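Allholm Kitchen Notes

A plain-text collection of 3146 tips for storing fruit and vegetables at home!

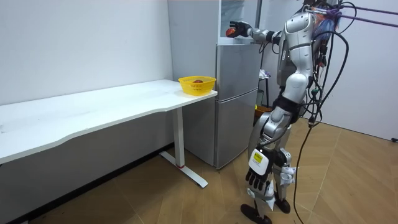
A small red apple at the refrigerator.

What's inside

Each line in notes.csv is one tip: the food, where to keep it, how long it lasts, and who sent it in. There are 70 foods so far, and apples have by far the longest thread (people have strong feelings about apples). The squash section grew a lot in July and I love it.

Columns

food, place, days, tip, sender

Leave days blank if you don't know. A blank is fine — a guess makes the averages useless.

Known problems

23 tips still list "cellar" and "basement" as separate places. Scallions and green onions need merging too.

Adding tips

Send a pull request, or mail a list to Tariq Qureshi and he'll add it. Family tricks very welcome!

Thanks

Lwazi Van der Merwe typed up the whole Geltcombe recipe box.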